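**Tangen, Thursday, October 31, 2024.** Gultico is very happy to share the second release of Trukano, our motion planning software for single-arm robots working in homes and small kitchens. It has been a long and busy stretch for everyone in the Tangen office, and we are grateful to all the testers who wrote to us (sometimes at great length!) with their reports.

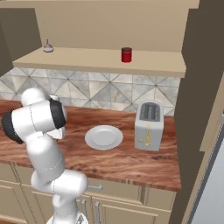 Trukano 2 plans the whole reach before a joint moves, and it now treats the robot's own links as part of the clutter it has to steer around. Our simulated kitchens are where most of that work gets done, with everyday layouts such as an empty plate sitting between the gripper and a two-slot toaster, and a shelf running along the wall over the counter. The release comes with 265 of these test kitchens, up from 200, and every one can be opened and edited in the new scene tool.

"We kept hearing from people who wanted to know why the planner picked one path over another, and I'm so pleased that we can finally show them," said Elīna Kazlauskienė, head of planning software at Gultico. "You can scrub back and forth through a plan, see which limits shaped it, and change one without starting all over again."

Trukano 2 is free to current license holders, and the upgrade notes cover moving older projects across. Questions about the release are warmly welcomed by Sølve Haugland at the Gultico press desk in Tangen.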